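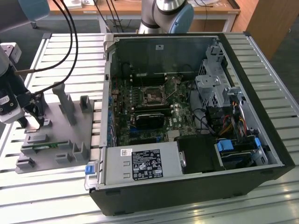
Pullent asked if visitors could stand right up at the bench for the memory module demo, and the answer is no. The line stays where it is. Pullent's point was that the back row saw very little last time, and that has gone under item 9.

Open Day Safety Checklist, Robot Bench
Site: Plirnholm, demonstration room
Inspected: September 20, 2021, before doors
Marking: OK / Fix before doors / Follow up

BEFORE POWER-UP

1. Bench level, feet locked, nothing stored on the lower rail.
OK.

2. Computer tower on its side, side panel off and put away.
OK. Panel was leaning against a table leg when I came in. Moved to the storeroom.

3. Tower unplugged from the wall. No mains cord anywhere on the bench.
OK. Checked at the wall and at the tower. The demo doesn't need the computer to run, and if a visitor asks to see it boot, the answer is that it stays unplugged all day.

4. Processor socket empty, lever free to move.
OK. Presenter to keep fingers out of the socket when pointing things out. Use the plastic pointer. We bent pins on the last board doing this by hand.

5. Fixture plate bolted down, holders tight.
Fix before doors. One holder turned under light hand pressure. Tightened and rechecked, now OK. Please put the hex key back in the drawer and not in your pocket.

6. Arm cables clear of the work area through the full range of motion.
OK at slow speed. Ran the whole routine twice with the speed turned down and watched the loops. Nothing caught. Tie replaced on one cable that had worked its way lower than I like.

7. Gripper fingers clean, no chips or sharp edges.
OK. Wiped down.

EMERGENCY STOP AND LIMITS

8. Both emergency stops tested, one at the presenter's position and one by the door.
OK. Arms stopped both times. The door button is stiff and needs a proper push. Follow up with Briem about a replacement, preferably before the December open house.

9. Visitor line taped on the carpet, 2 metres from the bench edge.
Fix before doors. Tape had lifted at the corner near the cabinet and was a trip hazard. Redone. On the view from the back: I'd sooner bring in a second monitor than move people closer. Nerkmont has one we can borrow, but its cable has to go along the wall and be covered.

10. Speed limit set for demonstration mode, 300 mm per second.
OK. Setting is locked and the password is not on the whiteboard any more. Thank you to whoever wiped it off.

11. Second arm parked for the first session, drives off.
OK. It only joins in for the afternoon routine. Repeat items 6 and 8 before it is switched on.

ROOM

12. Walkways clear, chairs pushed in.
Fix before doors. Several chairs were out in the aisle. A wheelchair has to be able to get from the door to the line and back without anyone shifting furniture.

13. Fire extinguisher in place and tag current.
OK. Unit 448 by the door, gauge in the green.

14. Small parts accounted for and kept away from children.
OK. Spare screws are in the lidded tub. Loose bits left on the back table should go in there too.

15. Headcount.
Fire limit for the room is 99 including staff. We expect around half that at any one time. Whoever is on the door keeps the clicker.

COMMENTS

Presenters should tell each group, before the arms move, where the line is and that both arms can start without warning. Say it again if people come in partway through.

If the gripper drops a part, press the stop first, then reach in. This was done the wrong way round at the rehearsal. It was a small part and the arm was slow, but it gets written up next time.

Safety glasses for the presenter only. Visitors don't need them behind the line.

Cleared to open once item 12 is done. Item 12 done, doors opened on time.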